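Unit 3: Mixed Bins and Returned Goods

Reading for Thursday: the Ponus packet, sections on tote contents and item classes. Bring your worksheet from last week.

Most of what we have covered so far assumes one product per bin. Mixed bins are different. Items of unlike size, weight and finish share one floor, and the person or system sorting them has to decide on each item separately. The Brevance warehouse we use as our case handles 2397 mixed bins in a normal week, and 946 of those hold returned goods.

Bins should be large, open on top and one plain color inside. Gray is common. It shows wear, but scuffs on the floor of a bin are not a reason to retire it. Cracks are. 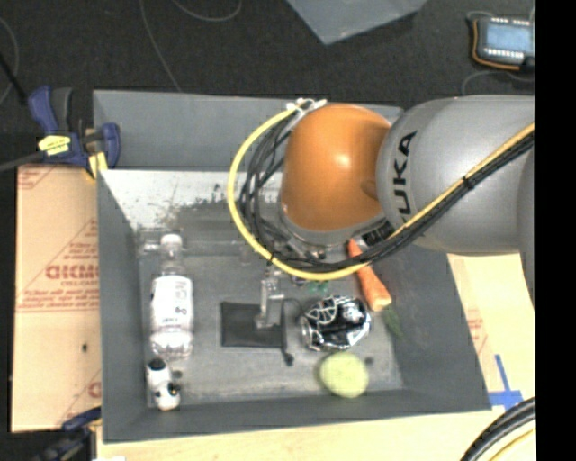

For this course we sort the contents into three classes.

Class A, upright or rolling goods. Bottles, jars and tubes. A bottle lying on its side can roll when the bin is moved. Clear plastic is also hard to see against a pale floor, so look for the cap and the label first.

Class B, flat and soft goods. Pouches, sleeves, folded cloth. These lie close to the floor and give you little edge to lift. Cords are entered separately — a cord next to a pouch may or may not belong to it.

Class C, small and odd shapes. Toy figures, caps, loose bits of clear plastic. Corners collect these. Check all four before you mark a bin as empty.

The Selvanayagam method, which we will go through in class, starts with Class C and works up in size. The Starkow method starts with the largest item. Both are in use, and the exam may ask about either one.

Worksheet: pick one mixed bin, list its contents by class, and state which method you would use. One page is enough.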